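The Arm That Thinks Before It Reaches

By Rekha Acharya
21 April 2020
6 minute read

I'd been at Broren for maybe a quarter of an hour when Grigoris Dimitriou handed me a coffee and told me the arm was the boring part. I laughed, because the arm is huge and has an orange wrist the size of my head, and I'd been staring at it since I walked in. But he meant it. He's a software guy. He wanted me to look at the monitor.

So I looked at the monitor! What I saw was a gray smudge covered in colored arrows, and I nodded the way you nod at a friend's ultrasound picture.

The arrows are grasp candidates. Every time the system gets a fresh look at the bin, it turns that look into a cloud of points in space, and a program called Odera goes over the cloud asking, again and again, "Could I grab something here?" Each yes gets an arrow. Green ones are promising, red ones are there mostly so Grigoris can see what the program was tempted by (he calls these "the bad ideas" and is oddly fond of them). On the run I watched, it came up with 579 of them. I could have come up with two, and one of mine would have been wrong.

Then the weeding starts. A lot of the arrows would send the wrist straight through a wall of the bin, so those go. Others ask the arm to bend in ways it can't, so those go too. By the end there were 13 left on the screen, ranked, and the top one was what the arm would try.

I wanted to know what makes a thing hard to pick. I guessed heavy stuff. Wrong! Grigoris went straight to the plastic bag. Clear plastic is miserable for a depth sensor — the light goes through it, or bounces off a crinkle and heads somewhere else, and you end up with a hole in your point cloud where a perfectly good bag ought to be. A tape measure is a dream by comparison. It's chunky, it has a proper shape, it stays the way you left it.

Tape rolls are somewhere in between. You and I would stick a finger through the middle and be done. Odera first has to notice that there is a middle, and early versions kept wanting to close on the empty air in the center of the ring, with great confidence, over and over. Grigoris fixed that last August by having the program check that there's something solid between the fingers before it gets excited about a spot. It took him three weeks and the fix is 25 lines long. He showed me all of them, and I got to hear about line 9 twice.
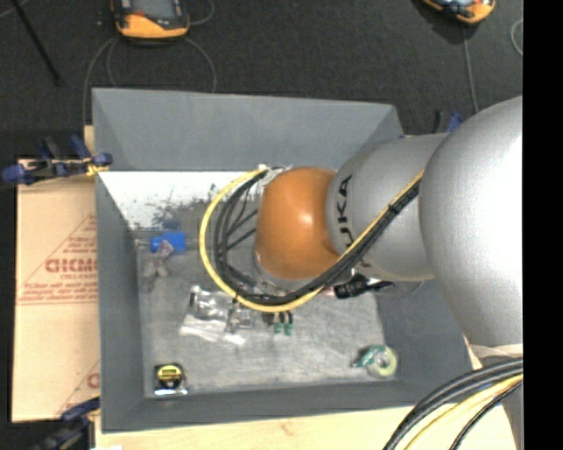
Getting there without hitting anything

Picking a spot is half of it, and I think I'd assumed it was all of it. The other half is the path. The arm has to get down into a box with sloping sides, and it's carrying its own cables along the outside, and those cables are a real headache. The planner knows the shape of every rigid piece of the robot down to the millimeter. A cable isn't rigid. It swings and bulges and loops out where you didn't expect it.

Horonar is the piece that handles this (they name everything like a fantasy novel over there, I did not get an explanation). It wraps the wrist and its cables in an invisible sleeve, a bit fatter than the real thing, and plans as if the sleeve were solid. Make the sleeve too fat and the arm refuses to go near the corners at all. Too thin and you're buying cables. They have a config file with the sleeve size in it, and the comment next to the number says "PLEASE ASK FIRST" in capitals.

Small stuff near a wall is where you really see the two programs argue. Odera will say a little item by the edge is the best grab in the bin, and Horonar will say sure, but you can't fit. Then they go back and forth, tipping the wrist a few degrees this way and that, until they find something both can live with or give up and go to the next one on the list. The whole squabble scrolls by in a log window. I found it weirdly gripping, and I read the log for longer than I'd like to admit.

The part with no name

What I liked best was a tool they hadn't gotten around to naming. It's a replay viewer. You pick any attempt from the archive, drag a slider, and watch the whole decision come back: the cloud, the arrows, the weeding, the path. You can change a setting and ask what the software would have chosen instead. Grigoris uses it every morning before he touches anything else, and he says it's changed how the team fights about bugs, seeing as you can now settle most of them before lunch.

They've been sharing it with the folks at Nulteck, who work on a similar problem and sent back a long list of complaints about the slider. It's too touchy, apparently. I tried it and they're right. I overshot the moment I wanted every time and had to creep back with the arrow keys.

Grigoris wrote "slider" on a sticky note while I was doing this and stuck it on the edge of the monitor, next to an older sticky note that also said "slider."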